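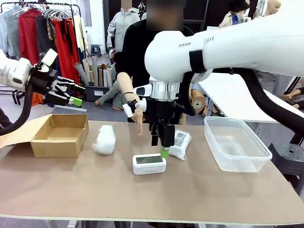

Household Machines board > General > Will anything pack a box for me before I retire?

gremside_lad
Right, I'll start the argument. I run the returns bench at a small shop, and my day is boxes. Open box, wrap the thing, thing goes in box, swear at tape. I keep being told machines are about to take this off me. Two hands, bit of bubble wrap, job done. I've been hearing it since May, and so far my only mechanical assistant is the tape gun, which bites.

So: packing, folding, putting away. Can anything do it yet, or am I safe?

Shuzhen Song
Depends what you mean by do it. Picking up a firm, boxy item and setting it down in an open carton, yes, fairly often. Bubble wrap is nastier. It's shiny, it squashes, and whatever's inside isn't the shape of the outside. Clear plastic tubs are nearly as bad, as plenty of cameras look straight through them and see the table.

kettle_descaler
My husband also looks straight through plastic tubs and sees the table. Can he be retrained?

Shuzhen Song
Not at the current level of funding.

malik_the_elder
I'll disagree with Shuzhen a bit. Seeing the tub was the hard part a few years ago. What bothers me is grip. One arm with a proper hand with fingers, the other with a plain two-finger pincher, and people argue for weeks over which is better. My money's on the pincher every time. Fingers look lovely and then you have to tell each of them what to do.

gremside_lad
You have clearly never tried to get the backing off a customs label with a pincher.

malik_the_elder
I have never got one off with fingers either.

Aivar Tamošiūnaitė
The bit that gets skipped in these threads is the person. Most of the packing I've seen done well by machine had a human steering it from close by, or standing there pointing at the next item. I don't mind that, everyone has to learn somewhere, but "the robot packs the box" and "the robot packs the box while Dave points" are different purchases.

kettle_descaler
"While Dave points" is how our warehouse has run for years.

berrada_b
Bit harsh, Aivar. Apprentices get pointed at things too. We had a lad at Dirkach who needed pointing for 3 months and he's now the best packer they've got. Give the machines the same patience.

Aivar Tamošiūnaitė
Your lad didn't need it all again when the boxes changed size.

berrada_b
You didn't meet him.

gremside_lad
Going back to the money. On a decent day I pack 24 parcels before lunch. Say a machine manages half that, but it doesn't want lunch. Is that worth having?

Shuzhen Song
Possibly, if they're all the same parcel. If it's a vase, then a jumper, then something with a screen on it that mustn't be pressed, I'd keep the human. Flaps are the other thing. An open carton with its flaps lying outwards is fine. Closing them in the right order and taping them flat is a different job altogether.

malik_the_elder
30 quid says flaps are sorted in two years.

Shuzhen Song
Done. Cash, please, and you can pack it yourself.

gremside_lad
So I'm safe until the flaps go. Back to the tape gun, then – it's had another go at my thumb.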